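**Győri Opens Furnished Guest Rooms in Urkstead**

GERORDALE, Sep 22, 2021 – Győri, the Gerordale lodging company, will open 43 furnished guest rooms in Urkstead in November. The rooms are meant for stays of eight nights or longer and come with bedding, towels and basic kitchenware.

Each bed is made up before arrival in printed bedding from the Druso line. Extra layers are left folded on the bed so guests can add them as they like.

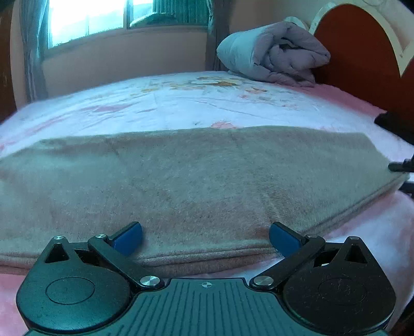 *Folded grey-beige fleece on a pale pink and white bedspread.*

"People staying a month don't want to call the desk for a second blanket," said Jenő Halász, who manages the Urkstead property. "We put it on the bed and they can use it or move it."

Bedding is changed once a week. Guests may ask for an extra change at the desk before noon. Some 200 sets of bed linen will be kept on site, and laundry will be done in the building.
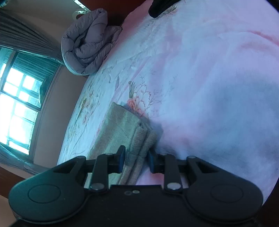
*Folded beige-grey textile on a floral sheet.*

Bookings open this week at the Gerordale office. Guests with allergies can ask for a room without fleece when they book. Press inquiries: Jenő Halász, Gerordale office, extension 3192.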